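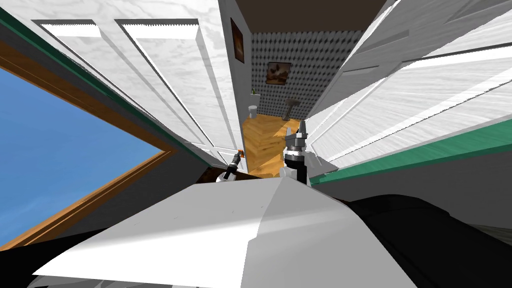 NEWS RELEASE - for immediate use

Birberg workshop to reopen in May with 25 places on repair and joinery evenings

Stulto, the community joinery workshop in Birberg, opens its doors again this May after a long winter of roof repairs. Evening classes are back. So is the tool library, the Monday drop-in and the timber rack by the back gate.

There are 25 places on the first run of classes and booking is open now. Each course lasts 5 weeks, one evening a week, 7pm start. No experience needed. Bring an apron if you have one, closed shoes either way.

What's on offer

Sticking doors and draughty windows. The one people ask for most. Planing an edge, resetting hinges, easing a sash, filling and repainting. Panelled doors get an evening to themselves as the mouldings take longer to sand and paint than anyone expects.

Small things in wood. Boards, trays, boxes, a simple stool for those who get that far. Offcuts come from Lerkaner, the sawmill up the valley, who have agreed to keep the rack stocked until the autumn.

Finishing. Oils, waxes, stains, and how to take off old varnish without wrecking what's underneath. Windows open, masks provided.

The fee is 60 for the full course, materials included. Reduced rate for under-18s and anyone out of work - please just ask when you book, no paperwork wanted.
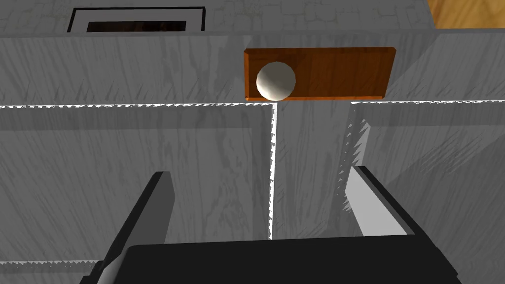
Stulto will also run its beginners' shelf project again, in the smaller room on the ground floor. Everyone starts with the same piece of timber and takes it from rough to oiled over the course. Most choose the warm orange-brown stain, the colour of the flat block with the little white ball sitting on its left end, and it does show the grain nicely. Darker stains and a clear oil will be on the bench too. Finished shelves go home on the last evening, brackets and screws included, wall not included.

About the roof

The work took longer than planned. Slates were late, then the weather was bad, then the gutters had to be done aswell. The building is now sound and the upstairs store is back in use. Stulto would like to thank Rutkowska, the roofing firm, for keeping to the price they first gave, and neighbours in the lane for putting up with the scaffold.

Tool library

Open Mondays, 5pm until late. Hand tools, clamps, sanders, two good ladders. Loans are for a week. Please bring things back clean and if something is broken say so, no one will be cross. Donations welcome, expecially chisels and G-clamps. No more paint tins please, the store is full.

How to book

At the workshop during the Monday drop-in, or by leaving a note with your name and number in the box at the gate. Places go in the order they come in. A waiting list will be kept for the autumn courses.

Notes to editors

Stulto is a not-for-profit workshop run by its members. Interviews and visits can be arranged on class evenings, before the 7pm start.

ENDS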